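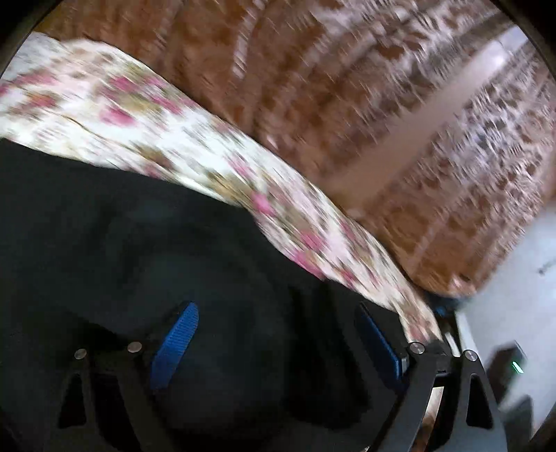
# Chapter 9. Fingers, Linkages, and Soft Things

By now you have a frame that doesn't wobble and a handle you can hold for an hour without cramping. Good. This chapter is the business end. Two pads, two linkage arms, four screws you can see from the camera and several you can't. Most builds that fail do it right here.

Have Chapter 8 finished first. If your handle trigger still sticks, go back. Don't try to fix a sticky trigger with a stronger spring, you will only hide it.

## What you'll do

- cut and bond finger pads
- fit the left and right linkage arms
- set the pad angle
- mount the camera so it sees both pads, all of the time
- test on cloth before anything hard

One long evening in the workshop, or two short ones at the kitchen table. Pads need a night to cure in between, so plan for that.

## Why cloth first

Every class at the Windport workshop wants to start with a block of wood. Blocks are easy. They sit still, they have flat sides, almost any pair of fingers will pick one up and you learn nothing about your pads. Fabric shows you everything. Pads that meet at the tip and gap at the base? Cloth slides out the bottom. One arm lagging the other? The fold twists. Pad too smooth? You'll close on a shirt, lift, and come up with air.

A printed fabric is best. Flowers, small repeats, anything busy. With a plain sheet you can't tell in the recording how much has slipped. With roses on it you pick one rose and watch where it goes. Two fabrics with different prints, one on top of the other, better still: you can tell straight away if you grabbed one layer or both.

Move slowly at first. Swing the tool fast and the background streaks so badly that the print turns into dashes, while the pads stay nice and sharp becuase they travel with the camera. People look at the sharp pads and think the recording is fine. Look past the pads. In the picture that opens this chapter the blue pads and the screws are clear, and the brown textile behind is mostly streaks. Fine for checking pad position. Useless for tracking cloth.

## A note on the pads

Fine texture, slight curve. The curve matters more than people expect. A dead flat pad touches along one edge unless your arms are perfect, and they aren't. A slight curve forgives a degree or two.

Color: pick something that isn't your gripper body and isn't your tabletop. Blue on black works well. We used Plemby sheet for the Windport builds, cut with a fresh blade. Old blade tears the texture at the corners and the pad starts peeling there within a week.

Clean the backing plate before bonding. Clean it again. Then don't touch it.

## A note on the arms

Flat plate with triangular cut-outs. The cut-outs save weight out at the end, where weight hurts your wrist most. Don't get greedy and enlarge them. Khairul Yeoh opened his up by hand with a file, got a beautiful light arm, and snapped it on the 11th grip.

Screws go in loose. All of them, both sides. Close the fingers on a folded cloth, let the pads find each other, *then* tighten, a little on the left, a little on the right, back to the left. Tighten one side fully first and you have locked in whatever error was there. More on this in section 9.3, with the shimming table.

Bright screw heads throw small highlights. Usually harmless. If your tracking software keeps jumping to one of them, dab it with black marker and move on.

## How much testing is enough

More than you think. The Panyasiri build, which we follow all the way through this chapter, logged 3,893 closes before its pads were swapped. The first 83 of those were thrown out, all of them bad pad angle. Keep a log from close number one anyway. The bad ones tell you which way to turn the screw.

Write down for each session:

1. which fabric
2. pad angle, left and right
3. what slipped, and which direction
4. anything loose at the end

A paper notebook is fine. The Clusine logging sheet in Appendix C is also fine, if you like boxes to fill in.

## Before you start

Lay out your parts. Check you have two arms that are *mirrored* and not two lefts. Happens every February when the new group cuts their first set, and it takes them a good while to see why the pads wont face each other.

Charge the camera. Clear some floor or a bed, wherever you'll drape the cloth. Then turn to 9.1 and cut the pads.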